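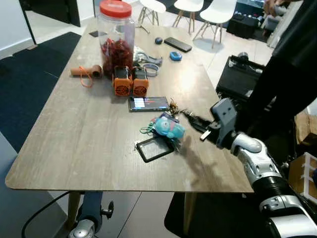 La mesa gris antes de empezar a repartir las cosas.

El miércoles me tocó vaciar la mesa. Llevaba desde principios de año dejando encima todo lo que traía en los bolsillos, y cuando quise apoyar el portátil no encontré sitio. Lo cuento porque varios me preguntasteis cómo organizo las cosas pequeñas, y la respuesta es que las organizo poco y de golpe.

Empecé por las llaves. Las de latón y las plateadas van en la misma anilla, y el peluche azul claro me sirve para localizarlas en la mochila. El portatarjetas negro con ventana lo llevo con el cordón verde cuando voy al edificio de Ovthorpe, donde hay que enseñar la tarjeta en la entrada. Las dos cosas han pasado a un gancho junto a la puerta. Es un gancho adhesivo de Fimitz y de momento aguanta el peso.

Luego las correas. Tenía un lío de correas grises y plateadas al lado del bote, y las he separado por anchura en dos bolsas con cierre. Pichit Paisan me preguntó si guardaba alguna de Rolex. No, ninguna. Son correas corrientes y la mitad ya no sé para qué las compré.

El bote de los chiles es el que más sitio ocupa. Lo relleno en Sombatkul, una tienda pequeña donde los venden a granel. Suelo pedir 300 gramos, que me duran bastante. El tarro es de plástico transparente con tapa roja de rosca, y cierra bien si no se fuerza. Siriporn Chareonsuk me recomendó guardarlos lejos de la luz, así que lo he metido en el armario de la cocina, detrás del arroz. Ella los tuesta en seco antes de molerlos. Yo los echo enteros al aceite y los retiro cuando oscurecen.

Los dos aparatos naranjas y negros se quedan juntos, en la balda de abajo, porque si los separo pierdo uno. El cordón naranja fino lo he enrollado y va en el cajón con el tubito marrón claro.

Los móviles son el único problema sin resolver. Uno siempre acaba boca arriba con la pantalla encendida y el otro boca abajo en la otra punta de la mesa. Quiero poner una bandeja para los dos - he visto una de corcho que me encaja por medidas - pero lo dejo para marzo.

En total tardé una tarde, con una pausa para cenar. Ahora en la mesa solo están el portátil y una taza. Falta limpiar el cajón, que ha quedado peor que antes.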